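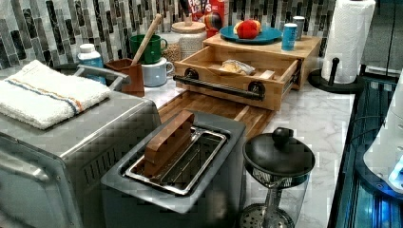 **When must a shared kitchenette be inspected?**
Once a month while the building is occupied, and again within two working days of any reported leak, tripped circuit or burn injury.

Olleck House - Shared Kitchenette Inspection
Floors covered: Femano Wing, Bitar Wing
Period: August
Inspector: Issa Salameh
Reviewed by: Leandro Retamal, Building Services

Mark each line **OK**, **Action** or **N/A**. A line marked Action must carry a comment and the name of the person or office responsible. Comments on lines marked OK are optional.

## 1. Electrical

- [x] Outlets within reach of a sink are protected by a ground-fault device - **OK**
- [x] Ground-fault devices trip and reset when the test button is pressed - **Action**
 Comment: Bitar Wing, outlet left of the sink. Trips correctly but needs several presses to reset. Replace. Assigned to Building Services.
- [x] No extension cords or power strips in use on the counter - **OK**
- [x] Appliance cords free of cuts, tape repairs and scorch marks - **OK**
- [x] Circuit panel labels match the outlets they serve - **Action**
 Comment: Panel door in room 137 still lists the Femano kitchenette as "copy room." Label to be corrected. This was also noted on the previous form and was closed without the work being done.

## 2. Fire safety

- [x] Extinguisher mounted, gauge in the green, pin and seal in place - **OK**
- [x] Extinguisher tag shows a current annual service - **OK**
- [x] Smoke detector present in the adjoining corridor and free of covers - **OK**
- [x] Towels, paper and packaging stored away from heating appliances - **Action**
 Comment: General reminder to go out to both wings. The notice issued last winter covers stoves only and should be extended to all countertop heating appliances.
- [x] Exit route from the kitchenette clear to the full width of the door - **OK**
 Comment: The recycling cart in the Femano corridor has been moved to the loading area as requested.

## 3. Plumbing and water

- [x] No drips at faucets or under-sink joints - **OK**
- [x] Shutoff valves turn by hand - **Action**
 Comment: Cold valve, Femano Wing, is seized. Do not force. Lullia Plumbing has been asked to quote for replacing both valves together, with an upper limit of $400 before a second approval is needed.
- [x] Hot water at the tap does not exceed the posted limit - **OK**
- [x] Floor dry, with no swelling at the cabinet base - **OK**
- [x] Water filter cartridge dated and within its service life - **N/A**
 Comment: No filters are fitted in either wing. Recommend removing this line from the form.

## 4. Food storage and cleaning

- [x] Refrigerator at or below 40°F - **OK**
- [x] Unlabeled food discarded on the posted schedule - **Action**
 Comment: The schedule in Bitar Wing is out of date. Tenants cannot be expected to follow it. A new copy is to be posted by the front office.
- [x] Cleaning products kept below and apart from food - **OK**
- [x] Crumb trays and drip pans emptied - **OK**
- [x] No sign of pests behind or beneath appliances - **OK**
 Comment: The traps set in the spring may now be taken up.

## 5. First aid and notices

- [x] First aid kit present, with burn dressings in date - **Action**
 Comment: Femano kit is short of burn dressings. Restock from the supply room.
- [x] Emergency numbers posted and legible - **OK**
- [x] Procedure for reporting a fault posted by the door - **OK**

## Reviewer's comments

The findings are accepted as entered. The ground-fault outlet in Bitar Wing takes priority over all other items and is to remain out of use until it is replaced - a tag has been fixed to the cover plate.

The panel label is to be checked in person before it is closed a second time. Inspectors are reminded that a work order number is not proof of completed work.

I do not agree with removing the filter line. Filters are under discussion for Bitar Wing, and N/A remains a suitable entry until that is settled.

L. Retamal

Copies: front office, Building Services, wing notice boards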